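4.3. Segmentación de recipientes translúcidos

Los resultados agregados de la sección anterior invitan a un optimismo que no compartimos del todo. El módulo de percepción de Prirkeo se evaluó sobre 386 secuencias, y la tasa de detección apenas se resiente al pasar de objetos opacos a plásticos esmerilados. Ahora bien, detectar un recipiente no equivale a saber por dónde agarrarlo. Trujillo y Suvarna ya advirtieron que las máscaras de este tipo de objetos suelen cerrarse sobre la sombra de la base y desplazan hacia fuera el contorno estimado. Nuestros datos no permiten descartar que ocurra lo mismo.

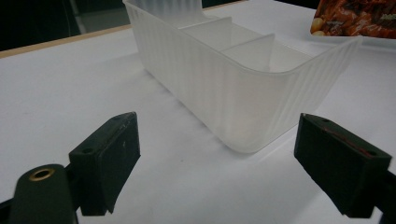
Figura 3. Bandeja organizadora translúcida con divisores interiores, sobre tablero blanco, vista desde la pinza manual con los dedos abiertos.

El planificador recibe esa máscara y propone un punto de contacto en el borde. Con paredes acanaladas y fondo claro, la estimación de profundidad se vuelve inestable, y los divisores añaden una dificultad propia: son láminas finas cuyo canto superior puede confundirse con el borde exterior — error que la métrica habitual de solapamiento casi no penaliza. De las 386 secuencias, solo 265 conservaron el mismo candidato de agarre entre fotogramas consecutivos. Las restantes se contabilizan como detecciones correctas en el protocolo original, criterio que nos parece difícil de defender.

Tampoco está claro que el filtro temporal de Hesitton resuelva el problema. Suaviza la trayectoria, desde luego, pero un candidato erróneo y estable sigue siendo erróneo. Repetimos la evaluación con 2 configuraciones del filtro y el orden entre ambas se invirtió al cambiar la semilla, por lo que no informamos de ninguna mejora.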